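Wood boards: quick notes on oiling, seams and storage

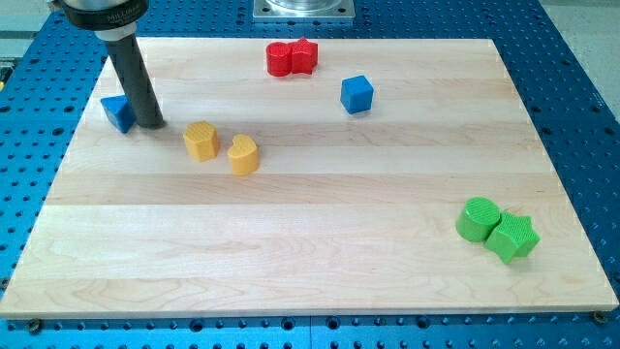 Most board trouble starts at the glue seams, so look there first. Run a fingernail across every joint, both faces. If the nail catches, glue is letting go or one strip has moved. Color tells you nothing much by the way. Strips from different planks never match, a pinkish-tan one right next to a nearly white one is normal, same as across the middle of the board with the yellow and blue blocks on it. People write in thinking the dark strip is a stain and they sand it for an hour. Don't. It goes all the way through.

Washing

Hot water, drop of soap, both sides. Always both sides. Wet one face only and it cups by morning. Towel off, stand on edge, leave a gap behind it. No dishwasher, no soaking in the sink "for a minute."

Smell of onion: coarse salt and half a lemon, rub, leave ten minutes, rinse.

Sanding

With the strips, never across. Start at 180 if it's only fuzzy. Deep knife marks, go down to 120 and work back up. Wipe with a damp cloth in between, let it dry, the grain stands up, knock it back with 240. I used to go to 600 and it looked great and then the oil just sat on top. Waste of paper. 1,000 is for knives.

Round over the front edge a little while your at it. A sharp thin edge chips the first time it meets the faucet.

Oil

Food grade mineral oil. I use the Perkent one, the Sison is the same stuff in a smaller bottle for more money. Warm the bottle in a bowl of hot water first. Flood it on, wait overnight, wipe off what's left. New board gets three coats, after that once a month or when it looks thirsty. Water drop test: if it beads, fine. If it soaks in and leaves a dark spot, oil.

End grain drinks more. Do the ends twice.

Not olive oil. Goes sticky, then it smells. Had one in December that had to be scraped with a card.

Cupped board

Put it hump up on a damp towel, weight on top, check after a few hours. Flip and repeat if needed. Wide boards take longer. Mine is a big one and needed around 14 hours last time. Dry it on a rack or anything with holes in it so air gets to the underside, a solid counter traps the wet and you're back where you started.

Open seam

Hairline: wood glue worked in with a bit of dental floss, clamp, scrape the squeeze out when it's rubbery. Bigger than that, saw it apart along the joint and reglue. Filler falls out, dont bother.

Painted things on a board

Toys, blocks, stamps, anything painted. Fine on a dry board, but wait a full day after oiling or the oil gets on the paint and picks up dust. Waxed boards mark less. The Iklow paste wax is ok, thin coat, buff hard. If color does rub off on the wood try a damp cloth with baking soda before you reach for sandpaper.

Storing

On edge, never flat in a stack. Away from the stove. The Stiserden rack has slots too narrow for thick boards, measure yours before you buy.

Next page: knives, and what to do about the drawer.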